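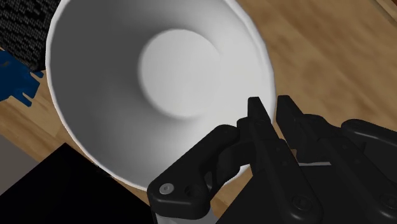
Review: Orkau Two-Finger Gripper Model and Wrist View, Simulation Package

Prepared by Nisreen Hakim for the Prasano Manipulation Laboratory

The laboratory evaluated the Orkau package in March as a possible replacement for the Vurnell gripper model used in our tabletop exercises. Both were run in simulation on the same arm and controller, with 80 rim grasps attempted on each.

The Orkau linkage is modeled in good detail, down to the pivot screws. Its narrow fingertip fits inside a wide bowl while the other finger stays outside, and the rendered view keeps both tips and the rim between them in sight during the approach. Operators found this useful when lining up by eye. The Vurnell model hides one tip at steep angles.

Of the 80 attempts, Orkau failed 4 and Vurnell failed 19. Most of the Vurnell failures were collisions with the rim before closing.

Certain weaknesses should be noted. Rendering of plain white surfaces is poor: the bright side of a bowl loses nearly all its shading, and the rim has a faceted outline. Very dark objects show no surface detail. Abdelilah Bouazza, who ran the controller tests, also reported that the default closing force had to be lowered by hand in two configuration files, and the manual mentions only one of them.

Installation took 2 hours. The package is recommended for grasping exercises. It is not recommended at present for training vision models on pale tableware.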